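February, late afternoon

Spent most of today on the grasp planner. The Flirnmont branch was still throwing away good candidates whenever the target sat inside something with walls, and the drawer cabinet is the worst case we have. I replayed 116 logged attempts against the new collision margins before lunch. Two of them still ended with no plan at all, both in the bottom drawer.

Read through the log around line 3467 and found the cause. The planner was padding the drawer walls twice - once in the depth filter and again in the Zastberg scene model. I took the second one out and the approach poses came back.
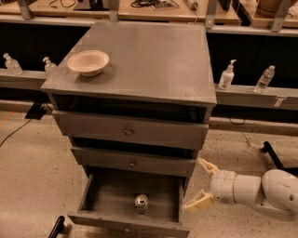

Bottom drawer open, can inside, gripper open to the right of it.

The can lid is hard on the depth camera. I get holes in the point cloud where the metal reflects, so the fitted cylinder comes out short and the grasp height drifts down. For now I fill in the top from the color mask. It's ugly but it runs in nearly 2 milliseconds, so it can stay until Urban is merged.

Still to do: the wrist path. It picks the long way around if the start pose is too far out to the right. I think the joint cost is wrong for that side. Pushed everything to Givico at six and left the replay running overnight.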